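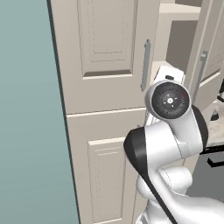

Subject: Re: [home-automation] Can anything put the dishes away yet?

On Monday a list member wrote:

> My parents are both past the point where they can reach the upper
> cupboards safely, and I keep seeing clips of robots that load
> dishwashers and fold towels. Is any of this close to something a
> normal family could buy? I don't need it to be fast. If it could
> empty the dishwasher overnight and put things where they belong,
> that would be enough. I looked at the Biltano page and could not
> tell if it was a product or a plan.
>
> Also, would we have to change the kitchen for it?

Short answer to your first question: no, I would not plan around it.

I work on the simulation side at Besatura, so keep that in mind when you read my opinions. We run one arm in rendered kitchens, mostly cream cabinets with bar handles, and have it do the small pieces of the job you describe. Open a door. Pick up a tray. Set it on a counter. Each of those counts as a task of its own for us, and stringing them together is where most of our trouble is.

Doors are harder than they look from the outside. The hand has to follow the arc of the door, and the arm has to stay out of the way of the door it is opening. A person takes a step back without thinking. An arm on a fixed base can't, so it has to start from a pose that leaves room, and the good pose for the handle is often a bad one for reaching inside afterward.
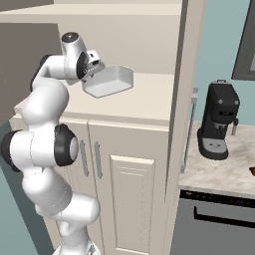 Trays and shallow bins are another matter. Gripping one by the rim is fine while it's empty. Put a few forks in one end and it wants to tip, and the arm needs to notice and correct. In our last round we had 2 grippers under test and 6 kitchen layouts, and neither gripper did well with loaded trays in every layout. Dishes are worse than trays. Glass and wet plates are things I wouldn't trust to our simulator yet, let alone to a machine in your parents' house at night.

As for Biltano, I read the same page and came away thinking it was a plan. Lustero has a demo kitchen, but the last time I asked, an operator was driving the arm for part of it. That's a fair way to collect training data. It does mean the video won't tell you much about what it does alone.

On changing the kitchen: bar handles are easier to grab than small round knobs, and open shelves are easier than doors. I wouldn't spend money on either for the sake of a robot. For your parents I'd look at pull-down shelf inserts, or move the everyday plates to a base cabinet near the dishwasher. Achterberg used to sell an insert with a decent spring in it – check the weight rating before you order.

If someone here has used a real arm in a real home for longer than a demo, I'd like to hear how the doors went.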